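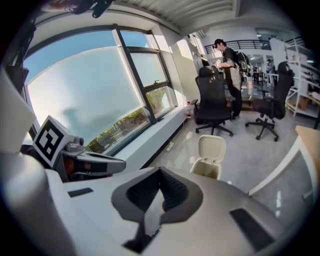 The big window at Watkins, with the blind most of the way down

Hi all,

The blind is up at Watkins and I'm thrilled with it! Even pulled down over most of the panes you still get the glow of the sky through it, and there's a strip of green along the bottom where the trees are. The sill is lovely and broad too. I'm already thinking herbs (parsley first, then basil if it stays bright enough).

On Saturday someone from Bedholm wrote:

> Ours is the same sort of window and we can't decide
> on a colour. Does white make the room gloomy?
> Also, is 180 cm wide enough or should we order
> the next size up?

Not gloomy at all, go white! It suits the wall beside it and the ceiling as well. As for width, measure the glass and then the handle side, where ours nearly caught us out. Happy to lend the long level to anybody in Nendum or Bedholm.

Cheers from Plovwood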